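FOR IMMEDIATE RELEASE
17 December 2023

Plallum, the robot arm we've been building in a shared workshop, is ready to share

SKASTESCOMBE — Well, I said I'd put out a proper release when the arm files were fit to be seen by other people, and they finally are! Plallum is a bench robot arm project for folks who build at home or in a shared shop, and as of today the plans, the control code and the simulated workcell are all free to download.

I started this at my kitchen table and moved it over to the Zawadzka workshop when the table stopped being usable for dinner. The parts for my build came to $388, not counting the motors I already had in a drawer (I know, everybody's drawer is different). The control code is 2,729 lines, and I'd love for somebody to make it shorter.

The piece I'm most excited about is Ister, the simulator that goes with it. You load the arm, put a few small parts on the table, and try out your moves on screen before you let a real motor anywhere near a real bench. I do nearly all my fiddling there now, usually late in the evening with a sandwich, and it has saved me a lot of crunching noises.

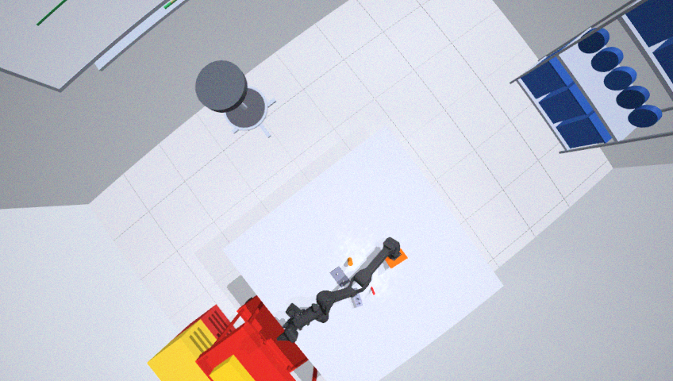
Reach was the big headache for most of the fall. Getting the gripper over a flat part and coming down square on it sounds easy until the elbow wants to be somewhere silly, so I rewrote the joint limits and added a slow mode. Slow mode is really slow! Please use it anyway the first time you run anything new.

The release has 9 practice jobs, starting with a plain pick and place and working up to sorting small pieces. Two of them still fail more often than I'd like, and they're marked in the notes. If you fix one, send it back and I'll put it in the next version.

A few things aren't in there yet. The wiring guide stops at the wrist, the gripper pads wear out faster than they should, and the parts list is in metric only (sorry, I'll get to it).

We're holding an open bench night at Zawadzka later in December, with the arm out and a spare laptop running Ister. Bring your own build if you have one, finished or in a shoebox. Entry is free and there's tea.

About Plallum
Plallum is a hobby project based at the Zawadzka shared workshop in Skastescombe. The files are free for home, club and classroom use.

Press questions and build questions can both go through the contact form on the Plallum page. It all lands in the same inbox, and I answer it after work.

###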